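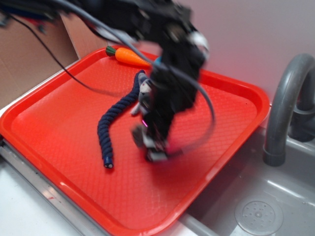

Unit 3. Sorting small mixed items on a tray

3.1 Scope

This unit covers the sorting of small household items, chiefly toys and lengths of cord, from a shared tray into storage bins. Washing and repair are covered in Unit 4. Students should have the Hendricks bin chart at hand.

3.2 The tray

A tray with a raised rim keeps round and tapered items from leaving the work area. A toy carrot is a typical case: it rolls about its long axis and tends to turn toward its narrow end, so it is best laid parallel to the nearest rim. A textured floor, such as a diamond crosshatch, adds some resistance to sliding but little to rolling.

Tray color affects how quickly items are found. On an orange-red floor, navy blue cord stands out well. Orange items do not, and are usually located by a second color, for instance the green top of a carrot. Glossy plastic also produces glare under overhead light. Move the lamp or turn the tray before starting.

3.3 Item classes

Class A, rigid. Holds its shape when lifted from any point. Toy vegetables in hard plastic, blocks, caps.

Class B, soft. Deforms under light pressure and recovers. Plush, foam, sponge.

Class C, flexible and long. Rope, braided cord, ribbon. Shape after release cannot be predicted from shape before lifting.

An item with a rigid end on a flexible body is entered as Class C. The end is noted in the remarks column.

3.4 Procedure

1. Spread the items so that none lies on top of another.
2. Remove Class C first. A rope left in place will catch on other items and drag them.
3. Lift a rope near its midpoint and let both ends hang free before moving it over the rim. Do not pull it by one end across the floor of the tray.
4. Remove Class A, beginning with items nearest the back rim.
5. Remove Class B last.
6. Check the corners for small items hidden behind larger ones.

3.5 Recording

Enter each item on the Tristix sheet under its class letter. Use code 2273 for braided rope and code 1187 for toy food. Items with no code go in the Dallard bin and are listed by color and approximate length. One sheet holds 100 lines; start a new sheet when the class changes.

3.6 Exercise

Prepare a tray with items from all three classes. Sort it once in the order given above and once with Class C left until last. Record the time for each run and the number of items shifted unintentionally. Bring both sheets to the December session.

Reading: Clandance course reader, section on flexible items.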